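Towels on a roll: Westine's linen swap is back, and bigger than ever
Jul 22, 2016

If you have ever opened a cupboard and had a heap of cleaning cloths slide out on to your feet, the Westine linen swap would like a word with you. The summer round opened its doors this morning at the Kostwood hall, and by midday the queue for the folding tables went right past the tea hatch and back out to the bicycle racks.

The idea is a simple one and it hasn't changed from the February round. You bring clean cloths, hand towels, tea towels and flannels you no longer use, you hand them over at the door, and you take home as many as you brought. Anything too thin or holey for another kitchen goes into the rag sacks by the stage, and those go to the bicycle workshop on Auer Street, where they are very glad of them.

What makes it such a treat to visit is the folding. Everything that comes in is sorted, checked for tears and then folded or rolled before it goes out on the tables, and people have taken to this part with real delight. The February round handled 1,209 pieces. The target for this one was 3,000, which sounded a bit wild when it went up on the poster in May, but the tally sheet by the door stood at 3,632 when the hall closed for lunch - and there were still bags to be opened!

The big hit this time is the rolled microfibre cloth. Flat piles were the rule in February, and they looked lovely for all of ten minutes, until the first person wanted the blue one at the bottom. Rolls stand up side by side in a box, you can see every colour from above, and pulling one out leaves its neighbours where they were. The method being shown at the demonstration table goes like this: fold the cloth over on itself to make a strip, smooth it with the side of your hand, then roll from one short end, keeping the edges level as you go. A thick, plushy cloth is easier than a thin one, as the loops grip each other and the roll holds without a band.

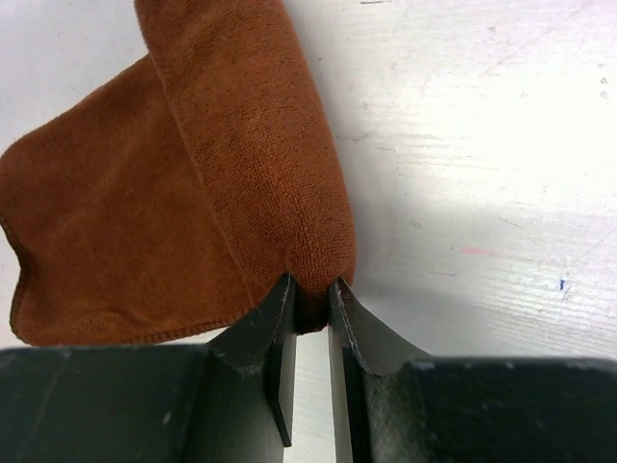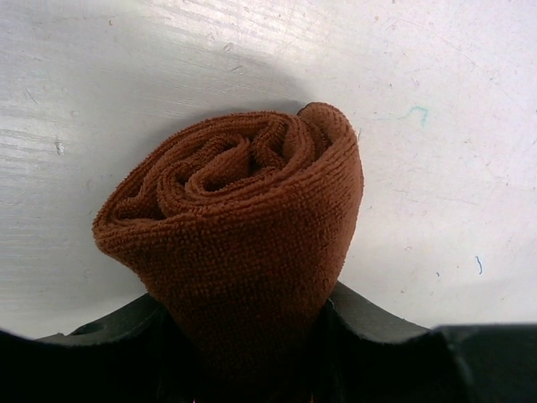

Rust-brown microfibre: folded over on the white tabletop, first picture, and rolled up with its swirl showing, second picture.

It does look rather like a rose from the top, and plenty of visitors said so. One family spent most of the morning making a whole box of them in reds and browns for a grandmother's birthday, and went home without swapping anything else at all.

There was some lively debate over how tight a roll should be. The tight rollers get more into a box and their work stays put when it is carried. The loose rollers point out that a cloth squeezed hard for months comes out creased and flattened, and takes a wash to get its softness back. Both camps had a table by eleven o'clock. For a drawer you use every day, go loose. For the camper van, go as tight as you like.

A few other things worth passing on from the morning:

Wash microfibre apart from cotton towels, or it picks up all the fluff and keeps it. Skip the fabric softener, too. It coats the fibres and they stop soaking things up.

Check the hem before you fold. If the stitching has started to lift, a minute with a needle now will save the cloth. The mending corner has thread in most colours and will do small repairs while you look round.

Keep one colour for one job. Brown for floors, green for windows, whatever suits you, as long as everyone at home knows which is which. There is a chart by the coat pegs that you are welcome to copy.

The swap has also had its first visitors from Lornonska, who came over on the early bus with a suitcase full of embroidered tea towels. These went in a flash, and quite right - some had hand-drawn borders and looked as if they had never been near a wet plate. They took back a suitcase of plain hand towels for the swimming club and seemed very pleased with the bargain.

Several people asked about bath sheets and bedding. The answer for now is no to bedding, as there simply isn't the table space, but bath sheets are fine so long as they are dry and folded when they arrive. Curtains are also a no, even nice ones.

The folding table could do with more hands in the afternoon, especially in the last hour when the boxes get a bit muddled. You don't need to know what you are doing. The people there will teach you the roll in a couple of minutes, and it is surprisingly hard to stop once you have started. Children are welcome, and the low table near the window is set at their height.

Boxes are in short supply as well. Shoe boxes are the best size for rolled cloths, with one row of face cloths or two of the smaller dusters fitting neatly across. Wine boxes with the dividers left in are wonderful for hand towels, one to each slot. If you have any to spare, leave them inside the porch and please flatten the lids.

Last time, 94 households took part, and the sign-in book had already gone well beyond that by the end of the morning. The tea hatch ran out of fruit loaf at half past ten and has sent out for more.

The swap runs until five today at the Kostwood hall, with step-free entry from the car park side. Entry is free and you needn't bring anything if you only want to come and learn to roll. Bags for donations will be taken at the door until half past four.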